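작업실 견학을 신청하신 분들이 메일로 자주 물어보시는 내용을 모았습니다. 저는 에사노(Esano)에서 방문객 안내를 맡고 있는 Boutros입니다. 한국어가 제 모국어가 아니어서 어색한 문장이 있을 수 있습니다. 뜻이 분명하지 않으면 편하게 메일을 보내 주십시오.

## 공개의 날에는 무엇을 볼 수 있습니까?

두 팔 로봇이 탁자 위에서 하는 작업을 가까이에서 봅니다. 올해 작업의 이름은 '조넨(Zonen)'입니다. 작은 나무 블록을 잡고 종이에 붉은 자국을 남기는 일입니다. 사람에게는 쉬운 일이지만, 로봇에게는 누르는 힘과 각도가 모두 문제가 됩니다.

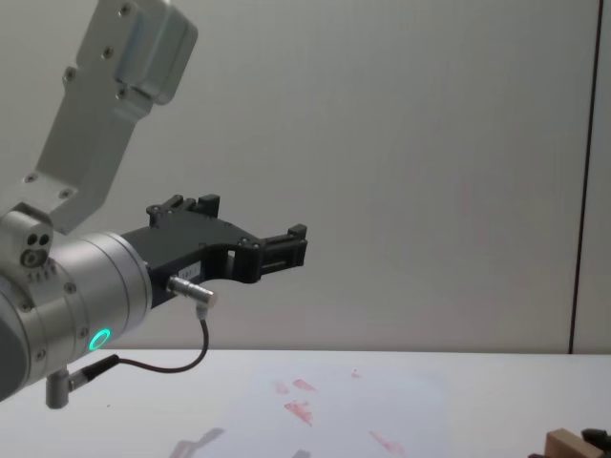

시연은 한 번에 20분쯤 걸리고, 그 다음에 질문 시간이 있습니다. 질문 시간이 길어지는 경우가 많으니 다음 일정을 너무 가깝게 잡지 않으시는 것이 좋습니다.

## 한 조에 몇 명이 들어갑니까?

최대 19명입니다. 작년 공개의 날에는 거의 493명이 오셨고, 뒷줄에서 잘 안 보였다는 의견을 많이 받았습니다. 그래서 올해는 조를 더 작게 나누었습니다. 가족이나 동료와 같은 조에 들어가고 싶으시면 신청서의 비고란에 함께 오시는 분의 이름을 써 주십시오.

## 아이도 참가할 수 있습니까?

네, 만 일곱 살부터 가능합니다. 그보다 어린 아이는 보호자와 함께 복도 쪽 창문에서 볼 수 있습니다. 유모차는 입구에 두실 수 있습니다.

## 로봇이 사람 없이 혼자 움직이는 것입니까?

오전과 오후가 다릅니다. 오전에는 류하늘 연구원이 두 팔을 직접 조종합니다. 오후에는 미리 학습한 프로그램으로 움직이고, 연구원은 정지 버튼 옆에 서 있습니다.
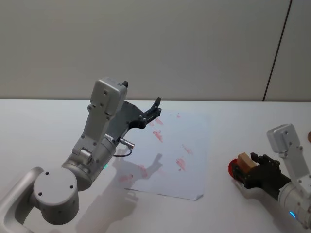

오후의 동작은 오전보다 느립니다. 중간에 잠시 멈추는 때도 있는데 고장은 아니고 다음 동작을 계산하는 시간입니다. 저도 처음에는 고장인 줄 알고 하늘 씨를 불렀습니다.

## 왜 자국의 모양이 고르지 않습니까?

이 질문이 제일 많습니다. 블록이 종이에 조금 비스듬하게 닿으면 자국의 한쪽이 흐려지고, 닿은 채로 옆으로 움직이면 번집니다. 블록을 잡은 위치도 영향을 줍니다. 연구팀은 지금까지 3,346번의 동작을 기록했고, 잘 안 된 동작도 지우지 않고 보관합니다. 학습에는 그런 기록도 쓸모가 있다고 합니다.

## 자국이 있는 종이를 기념으로 받을 수 있습니까?

죄송하지만 드릴 수 없습니다. 종이에 번호를 붙여서 그날의 기록과 같이 보관합니다. 대신 안내 책상에서 엽서를 드립니다.
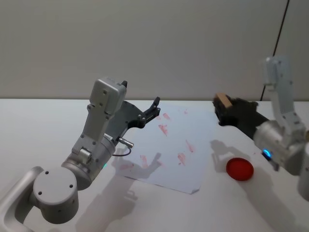 *이 페이지의 마지막 수정: 4월 (조 편성, 주차 안내 변경)*

## 사진을 찍어도 됩니까?

플래시를 끄시면 괜찮습니다. 삼각대는 통로가 좁아서 사용할 수 없습니다. 영상을 인터넷에 올리실 때에는 다른 방문객의 얼굴이 나오지 않게 해 주십시오.

## 로봇을 만져 볼 수 있습니까?

전원이 켜져 있는 동안에는 안 됩니다. 바닥의 노란 선 밖에 계셔 주십시오. 마지막 조의 시연이 끝나면 전원을 끄고, 원하시는 분은 연구원과 함께 그리퍼의 손가락을 만져 보실 수 있습니다. 손가락에 잉크가 묻을 수도 있으니 밝은 색 옷은 조심하십시오.

## 팔 두 개가 서로 부딪치지 않습니까?

프로그램 안에 서로 가까이 갈 수 있는 거리가 정해져 있습니다. 그 거리보다 가까워지면 두 팔이 모두 멈춥니다. 이 기능을 보고 싶으시면 질문 시간에 말씀해 주십시오. 명옥희 팀장이 화면으로 설명해 드립니다.
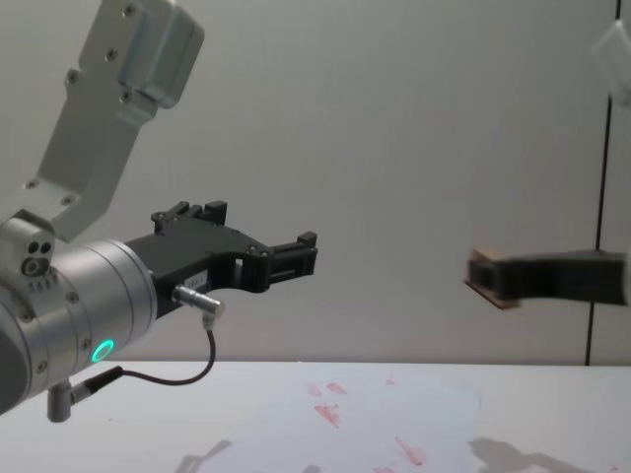 *종이 위에서 마주 보는 두 그리퍼. 오른쪽이 블록을 잡고 있다.*

## 어떻게 찾아갑니까?

스타르뉼리에(Starnulier) 건물의 뒤쪽 입구로 들어오십시오. 정문은 공개의 날에 닫혀 있습니다. 주차 자리가 적으니 되도록 버스를 이용해 주시고, 차로 오셔야 하는 분은 신청하실 때 차량 번호를 적어 주십시오. 휠체어를 쓰시는 분은 벨을 누르시면 제가 승강기까지 안내해 드립니다.

## 늦으면 어떻게 됩니까?

시연이 시작된 후에는 문을 열지 않습니다. 다음 조에 자리가 있으면 그 조로 옮겨 드립니다. 오후 4시에 시작하는 조가 마지막입니다.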